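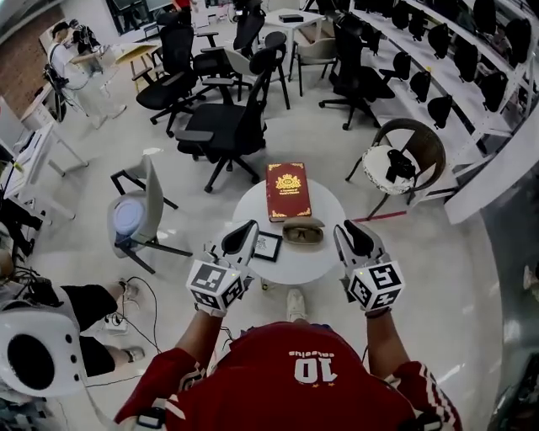
Rebinding or leaving alone – old club minute books
Last updated: Fri 30 August

marlpit
We have a run of old minute books from the Prallelside allotment society and I've ended up with them in my spare room. Most are sound. Two have split along the front joint and one has a text block that is coming away from the case. I had a price of 600 pounds to rebind the three of them in new cloth. Is that fair, and is it worth doing at all?

tuppence_row
Fair for hand work, yes. Worth doing is another matter. If people only look at them once a year I'd put them in boxes and leave the bindings as they are.

Greyhen
Disagree. A book with a loose text block gets worse every time it's opened. Get that one done and leave the other two.

marlpit
They do get opened. We had someone through in January going over plot boundaries and she was at it for two days.

oldstaples
Did the quote say new cases or repair of the existing ones? Very different jobs. I had a ledger done at Ivon and they kept the original boards and put a new spine under the old one. It cost more than a plain rebind but it still looks like the same book.

marlpit
New cases. I didn't know the other way was an option.

oldstaples
Ask. Some binders won't offer it because it takes longer.

tuppence_row
Or scan them and stop handling them. Ours came to 2,122 pages and it took two of us most of a winter. Since then the books have hardly left the shelf.

Greyhen
Scanning is fine but it isn't a repair. Also you have to open a book flat to scan it, and with a split joint that can finish it off.

tuppence_row
Not if you use a cradle. We held ours at a right angle and did all the left pages, then all the right.

Simiyu
Whatever you decide, don't use sticky tape on the joints. I bought a box of old registers where someone had done exactly that and the paper underneath has gone brown. Archive boxes were 40 pounds for a pack of 5 when I last bought them.

marlpit
One has tape already, inside the back cover. Should I take it off?

Simiyu
No. Leave it for the binder.

Flikevari
Going back to the price, get a second one before you agree to anything. And ask for each book separately – a lump sum for three tells you nothing about the one that needs it.

marlpit
Will do. I've written to Ivon this morning and asked about keeping the boards.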